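Why Do We Clear the Table?

A table is the flattest place in the house, so everything ends up on it. Lunch arrives and has to squeeze in.

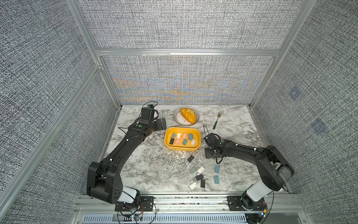

Lunch on its plate, with a yellow tray in front.

Small blocks are the worst. They spread.
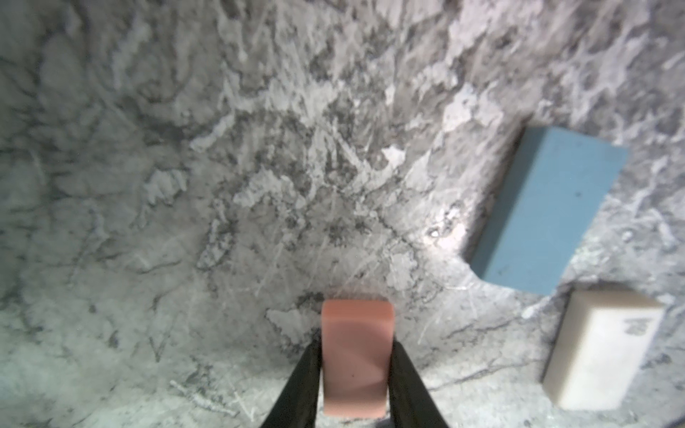

BLOCKS
Pick them up one at a time. Pink first, if you like pink. The blue will wait, being a block. 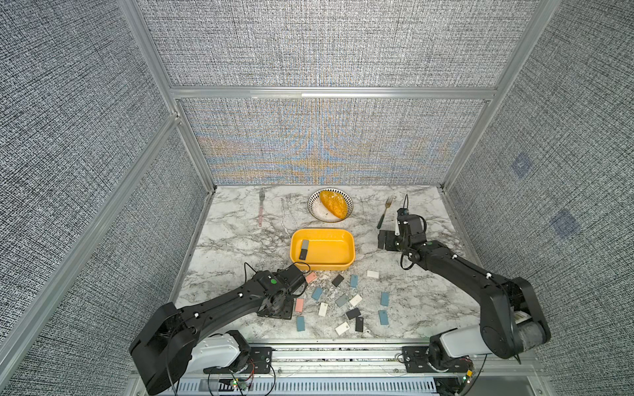 Trays are for people who hate hunting under chairs. Put every block in one and you can carry the lot away in a single trip. With only one small block in the yellow tray and the rest still out in front, there's work to do before anyone lifts a fork.

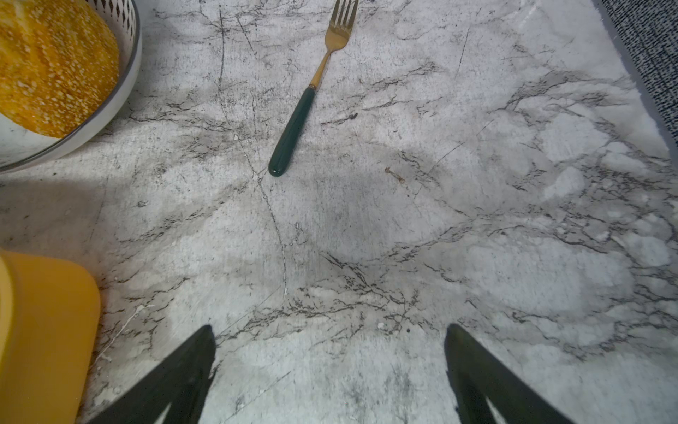
Now Wash Your Hands

Yes, both of them.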